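Ticket 611: wrist camera view rolled, gripper opens but will not close on command
Cell: Zotholm (simulated kitchen cell, two arms)
Raised by: Jasper Lambrechts
Assigned to: Nuala Horgan
Status: open, workaround in place

Reported 9:40 am, Jasper
After the July update to the Plirico controller, the gripper on arm B opens at start-up and stays open. The close command is accepted, no fault is raised, and the reported position doesn't change. The wrist view also looks rolled compared with what I had before the update. Arm A is fine. I've restarted the cell twice with the same result.
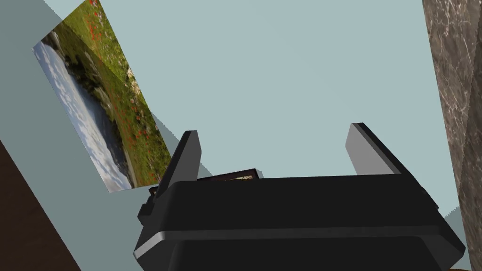
Close command, first check. I sent it from the console with the force limit at the default and then at half. Both came back as accepted. The finger joints report fully open, and the wrist view agrees: the two fingers are spread wide with plain wall between them. The framed meadow picture on the wall sits at a steep slant, so I'd treat the camera roll as a second fault until we know better. Log attached, the relevant part starts at line 2000.

11:15 am, Nuala
Read the log. The close command goes out on channel 59 but the gripper driver is listening on 103. The update rewrote the channel map and arm B picked up the old Trunetti defaults. Arm A has its own override file, which would explain why it kept working.

Please do the following on arm B:
Stop the cell and back up the channel map.
Copy the override file from arm A and change the arm name in the header.
Set the gripper channel to 103.
Start the cell with the arm in its home pose and send open before you send close. 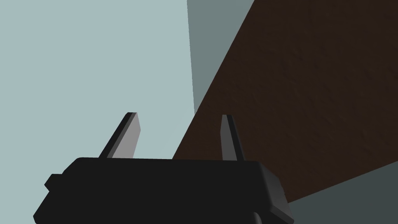
Don't change the camera mount values in the same session. If both get edited at once we can't tell which one the driver is reacting to. Save a copy of the mount file under the ticket number and leave the live one alone.

1:30 pm, Jasper
Override file in place. Close now works from the console, and the reported position follows it in both directions. It takes up to 2 seconds to respond on the first command after a restart, then behaves normally. Wrist view is still rolled. I also pulled the wide view to see whether the roll is only at the wrist.
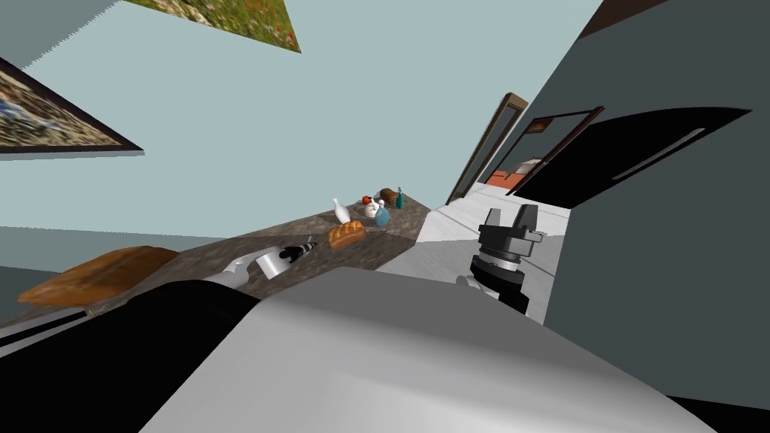
Wide view with the counter and both grippers, also strongly tilted.

2:05 pm, Nuala
Then it's not only the wrist mount. I'd look at the base rotation in the cell file before touching either camera. Phelan had a similar entry where the rotation was saved in degrees and read back as radians. Compare yours with the backup from before the update and paste both values here.

Leaving this open for the camera roll. The gripper part can be marked as fixed by override until the Plirico channel map is corrected.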